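Raudsepp Table Lamp, White
Sitstead / Lighting / Table and desk

A calm white lamp for the desk, the side table or the end of the kitchen table. The Raudsepp has a round base, a straight stem and one button. We have sold it in our Wesmont shop since May and it is now the lamp we use ourselves at the packing desk, where the light must be good until seven in the evening.

Price and delivery
The lamp is in stock in white only. Orders placed before 11 in the morning leave our warehouse the same day. Pickup in Wesmont is possible also on Saturday, please bring the order confirmation on paper or on your phone.

Why we chose it
Many customers asked us for a lamp which does not take the whole table. They have a laptop, a notebook, a cup of tea, and then the lamp comes and there is no place left. With the Raudsepp you can put the base far back in the corner and the free part of the table stays free. The base is low, so you can also push papers close to it without making a mess.

The second thing is the look. We tried several lamps on our own white tables and most of them looked too technical, like something from a dentist. The Raudsepp is plain, but the light is warm and it makes a white surface more friendly in the evening.

The base and the button
The base is a thick, flat disc with a rounded rim. The stem does not stand in the middle of it but toward the back, and this leaves room on the top for the button. The button is small and round, close to the rim, and you find it easily with one finger. Press once for on, press again for off. If you hold it for 2 seconds, the light becomes slowly weaker or stronger. Let go when you like it. The lamp remembers the last setting as long as it stays plugged in. 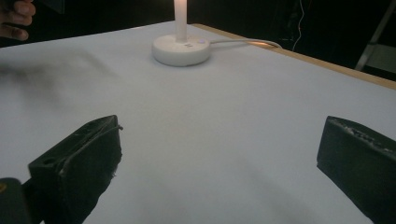 Where to put the cable
The cable is white and goes out from the base at the side. On a table which stands free in the room, we recommend that you turn the base until the cable points to the nearest edge, and let it go down there. It should lie easy on the table and not be pulled tight. If the table stands against a wall, leave a small gap behind it so the cable is not pressed.

Please do not put the cable under a table leg or under a rug. When you have small children or a cat, the Zirkavby cable clips are a good addition. They are sold separately, in a bag of 20, and they hold on wood and on painted surfaces. On oiled wood they sometimes fall off after some weeks – we say this so you are not disappointed.

Cleaning
Unplug the lamp first. Wipe the base and the stem with a soft cloth, a little damp if necessary, and dry them after. No scouring powder and no kitchen spray with chlorine. White tabletops show every ring and every crumb, so lift the lamp when you clean the table and wipe also under the base. Do not pull the lamp over the table when there is sand or sugar on it, this makes scratches.

In the box
Table lamp with attached cable
Power adapter
Short manual in English

Questions we often receive
Can I use it as a bedside lamp?
Yes. On the weakest setting it is pleasant for reading when the other person already sleeps.

Can I change the cable for a longer one?
No, the cable is fixed in the base. Use an extension cord on the floor side.

Is it suitable for the bathroom or the balcony?
No, it is made for dry rooms only.

Returns
If the lamp does not fit your table, write to us and we will send you a return label. Please pack it in the original box with the stem protected. Lamps with traces of normal trying out are accepted – lamps with glue or tape on the base, unfortunately not.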